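Lensa Tesfamariam
Benefits for small employers. Mostly plain answers to things people email me.

1/
A few of you asked what happens to FSA money at the end of the plan year. I run benefits for a company with 19 people on the health plan, so I get this question every October. Long thread, because the answer depends on which kind of plan your employer picked.

2/
FSA means flexible spending account. You choose an amount at open enrollment, it comes out of your paychecks before tax, and you use it for medical costs your insurance doesn't pay. Copays, glasses, dental work, prescriptions, bandages, sunscreen.

3/
The catch is that the money is tied to the plan year. If you don't spend it on time, you can lose it. It goes back to the employer's plan. People call this "use it or lose it" and that is a fair name.

4/
Your employer can soften this in one of two ways. One is a grace period, which gives you up to two and a half extra months to spend what's left. The other is a carryover, which moves a limited amount into next year. A plan can have one or the other. It can't have both. It can also have neither.

5/
Ours has a carryover. My last job, at Kirnholm, had a grace period. My sister's employer has neither, and she found out after the fact with $227 still in the account.

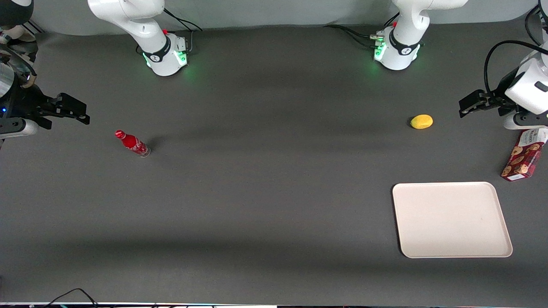 6/
So the first thing to do is find out which kind you have. Look in the summary plan description. If you can't find it, email HR and ask this exact question: "Does our health FSA have a grace period, a carryover, or neither?" You should get a one-line answer.

7/
Then ask about the run-out period. People mix this up with the grace period all the time. The run-out is extra time to send in claims for things you already paid for during the plan year. You can't use it to buy new things.

8/
Example with my own numbers. Say I put in $780 for the year. I had a dental crown in the spring and never sent in the receipt. During the run-out I can still file that claim. If I get new glasses during the run-out, last year's money won't cover them unless there's also a grace period or the carryover moved it forward.

9/
The date that counts is the date of service. It isn't the date you paid or the date the bill came. A December visit billed in January is a December expense. I have had to explain this to our own accounting person more than once.

10/
Now the checklist I send to staff. I'll put each step in its own post so you can save the ones you need.

11/
Step one. Log in and look at your balance. Ours is run through Findbridge and the number you want is "available," on the second tab. "Contributed" is only what has come out of your pay so far, and it will usually be lower than your full election.

12/
Step two. Go back through the year and look for things you paid for and never claimed. Check your pharmacy account, your dentist's portal and your insurer's claims page. Pharmacies will usually print a full year of purchases if you ask at the counter. Mine ran to 15 lines and I had claimed four of them. 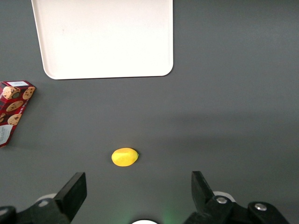 13/
Step three. Check the receipt before you upload it. It needs the date of service, the provider or store, what it was for, and the amount. A credit card slip won't work. An explanation of benefits from your insurer usually will.

14/
Step four. Book anything you've been putting off. Eye exams and dental cleanings fill up late in the year. Call before Thanksgiving if you can. The appointment has to happen inside the plan year or the grace period. Paying ahead for a later visit generally doesn't count.

15/
Step five. If there's still money left, buy things you would use anyway. Contact lens solution, pain relievers, allergy pills, period products, a thermometer, first aid supplies. Over-the-counter medicine no longer needs a prescription to qualify. Vitamins for general health usually don't qualify.

16/
Step six. Take a screenshot of every claim confirmation. When we moved from Rimeo to Findbridge, two claims didn't come across and the screenshots fixed it the same afternoon.

17/
If you're leaving a job, read this one. In most plans your health FSA stops on your last day or at the end of that month. You can claim for care you had before that date, but the filing window may be shorter than the usual one. Ask before you give notice if you can.

18/
The other side of that: your full yearly election is available from the first day of the plan year. If you use all of it early and then leave, you generally don't have to pay back the difference. The employer takes that loss.

19/
Dependent care FSAs are separate and work differently. You can only be paid back up to what you've put in so far, and there's no carryover. I'll write about those another time.

20/
Someone asked about HSAs. That money stays yours from year to year and goes with you when you change jobs, so none of these deadlines apply.

21/
Adding an answer from the replies: yes, Alipour customers can find the plan rules under "Documents" and then "Plan summary." The search box won't bring it up. Thanks to the two people who checked.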